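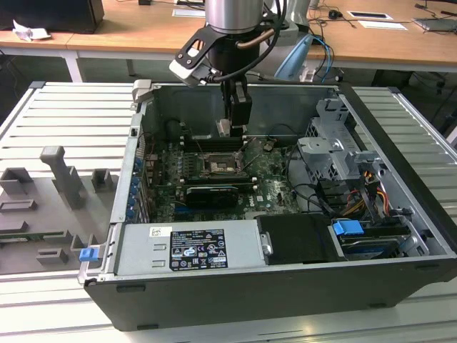 Call for participants: nasal carriage of Staphylococcus aureus in healthy adults

The Dreltgate research group is enrolling healthy adults for an observational study of how Staphylococcus aureus obtains iron while living in the human nose. No drug or vaccine is given. Enrollment opened on 27 January 2024 and closes at the end of June, or when 300 participants have completed the first visit.

Who can take part
Adults aged 18 to 64 who have lived at their current address for at least six months. Both carriers and non-carriers are needed – carriage status is determined at the first visit.

Who cannot take part
People who have taken oral or nasal antibiotics in the past 39 days, who use a steroid nasal spray, who have had sinus surgery, or who are receiving dialysis. Hospital staff with direct patient contact are also excluded.

What is involved
Four visits of 25 minutes each, two weeks apart. At each visit a nurse takes one swab from each nostril and a small sample of nasal fluid on an absorbent strip. Blood (8 mL) is drawn at visits one and four for ferritin and hemoglobin. Isolates are cultured, sequenced and stored under a study code.

Risks
Swabbing may cause watering eyes, sneezing or a minor nosebleed. The blood draw may leave a bruise.

Payment
$30 per visit, paid by check after visits two and four. Parking is validated at the Yazzie Building.

How to enroll
Call the study line, extension 512, or ask for the screening form at the Yazzie Building front desk. Study coordinator: Liv Moen. Principal investigator: Crescencio Montes.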